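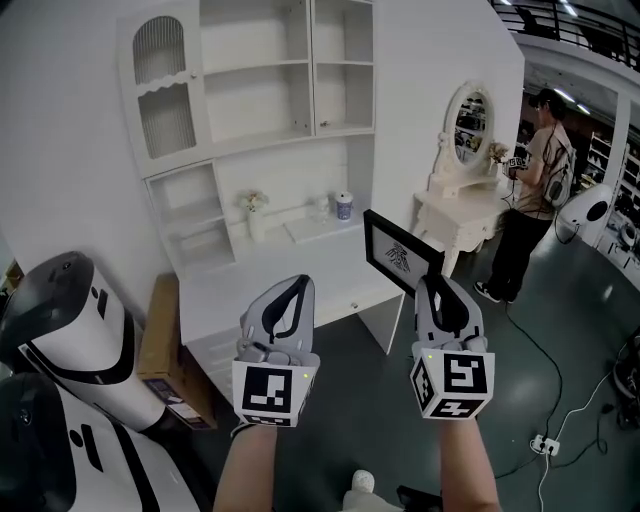

Gelent Hand-Held Gripper Pair with Marker Cubes

Product group: Demonstration capture
Supplied as: matched pair, left and right
Page updated: 07/05/2020

The Gelent pair lets an operator record two-handed manipulation without a robot in the loop. The operator holds one gripper in each hand and does the task at normal speed. The pose of each hand is recovered from the printed cube under the gripper body, and the recording is later converted to end-effector trajectories for policy training.

The pair was developed by Minstead for its own work on household tasks and is now supplied to other labs. This page covers the hardware, the method it was built for and the main result we have so far.

What is in the set

Left gripper and right gripper, gray body
Marker cube for each gripper, with a different pattern on each face
Backpack and cables
Grasso recording software, one license per backpack
Calibration board and printed setup sheet
Spare finger pads

Tablets, stands and head cameras are sold separately. See the Accessories page.

Method

Most hand-held capture tools put a camera on the wrist and solve for motion from that view alone. This works well on textured scenes. It works less well in front of white furniture, mirrors and ribbed glass, where there are few stable features and some of the ones that are found are reflections. The Gelent cubes give the tracker a known target that does not depend on the room.

Each face carries its own pattern, so a single visible face is enough to fix the orientation of the hand. When two faces are visible the solver uses both and the depth estimate improves. If no face is visible to the head view, Grasso carries the pose forward from the inertial data for a short time and then flags the segment. Flagged segments are kept in the raw file and left out of the export unless the user asks for them.

Left and right streams share one clock. Operators can work side by side in the same room, each with their own pair. Cube sets are coded so that the software does not confuse one operator's hands with another's. Order a different code for each pair that will be used together.

Result

The question we wanted to answer was how much the cubes help in a furnished room compared with wrist video alone. We recorded 3,000 demonstrations with 2 operators in a mock bedroom and study at our Skimlow site. The tasks were picking up, passing between hands and placing small objects on a desk, on shelves and on a vanity table. Every demonstration was processed twice, once with the cubes and once with the cube regions masked out of the video.

Masking the cubes raised the number of rejected demonstrations by 37 percent. The increase was largest at the vanity, where the mirror is, and smallest at the open shelves. Policies trained on the two sets were close on single-hand placing. On hand-to-hand passing the cube set did better, and we put this down to the relative pose between the hands, which drifts in wrist-only data.

The comparison has limits. Both operators were experienced. The room lighting was fixed. We did not test outdoors or with direct sun on the cubes, and glare on a printed face will stop it from being read. Agata Bortolotti ran the study and wrote the report, which can be requested through the contact form.

Using the pair

Hold the grippers so that at least one cube face points toward the head view. Forearms can be bare or covered, but loose sleeves should be rolled above the wrist. Keep the grippers apart when starting a recording so that one cube does not hide the other. Flat, upright objects such as tablets and frames can cover a gripper during a pass. Slow down slightly at that point and let the cube come back into view before the next move.

Recalibrate after changing a cube or dropping a gripper. The cubes clip on and should not be glued.

Compatibility

Export formats are listed in the Grasso manual. Retargeting profiles are available for two-finger parallel grippers. Profiles for multi-finger hands are planned for December and will be free to existing license holders.

Care

Wipe the cubes with a dry cloth. Do not use alcohol on the printed faces. Replace a cube when any corner of a pattern is scratched or lifted. Finger pads wear faster than the rest of the gripper and should be checked before each long session.

Ordering

Pairs are built to order. State the cube code required, or leave the field blank to receive the next free code. Single replacement grippers can be ordered by existing customers and must be calibrated with the remaining gripper before use.

Related items: Replacement marker cubes, Finger pad kit, Calibration board, Grasso additional license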